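水价账单里多出来的那一行 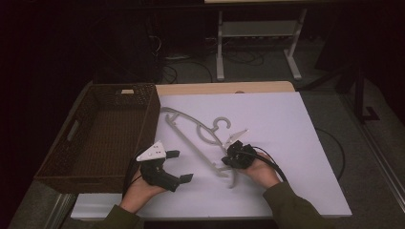 上周收到水费单，一共196块，比去年同期多了不少。我把单子翻来覆去看了三遍，才发现多了一行叫“管网更新附加费”的东西，40块整，不管你用多少水都得交。这种收法我真的很有意见！一个人住的和一家六口住的交得一样多，算哪门子公平？就说衣架吧，灰色塑料的那种，谁家都有，你多买几个就多付几个的钱，没听说过按户口本收一份“衣架基础费”的。水倒好，龙头拧不拧开，先交40再说。

镇上的解释是，Senport那边的老水厂要翻修，钱不够。可是我去翻了预算说明（没错，我就是那种周末看预算附件的人），翻修款去年就已经列过一次，129万，写得清清楚楚。今年又从附加费里收，那去年那笔呢？附件里只有一句“已统筹使用”。统筹到哪儿去了，没写。

Erlinda Maglaya看完我发的截图，回了一句：“你看第3页的脚注。”我一看，好家伙，脚注里说工程的前期咨询交给了Gallum，费用从“其他支出”走。“其他支出”这个筐可真能装，去年修路的尾款也在里头，前年Hasen广场那几盏路灯也在里头。

我不是反对修水厂。老管子漏水，我们这条街冬天就爆过两回，该修就修，该花就花。我想要的也很简单：附加费收几年，收够多少就停，每一笔花在哪儿，列张表贴出来。隔壁Sveinbjörnsson镇就是这么干的，居民骂归骂，至少骂得明白。

七月镇议会要开听证会，我已经报了名，每人发言时间很短，估计我得语速加倍。你们要是也收到了这张单子，先别急着扔，看看自己那一行写的是多少，留言告诉我，我想凑一份对照表带过去。

对了，单子背面有查询电话，我打了两次，都是忙音，明天再打。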